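4 Dec 2025

So the hospital where I work nights finally got its delivery robots, and I have feelings! There are 6 of them, made by a company called Sarneck, and they haul linens and meal trays between the kitchen and our floor. Ours is named Ulla (the day shift picked it, I wanted something meaner).
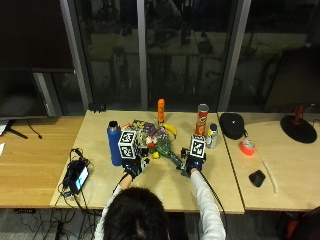
Both hands over the desk, marker blocks and all.

Ulla is polite to a fault. She stops for everybody, including the wet floor sign, and she once waited outside the Quintanilla wing elevator for 70 minutes with somebody's soup on board. The old pneumatic tubes never did that. But my knees love her. I used to push those linen carts myself, two at a time, and I don't miss it one bit. 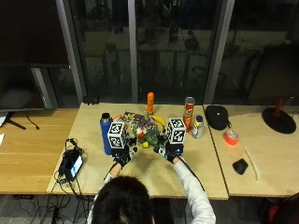
Photo: Rarnow

The pharmacy wants her next, starting in February, which means locked drawers and badge readers and another training module for us. I've heard the drawers alone run $4,000. I'd have spent it on chairs for the break room, but they didn't ask me. Anyway, I'm on again tonight and she's probably stuck by the elevator.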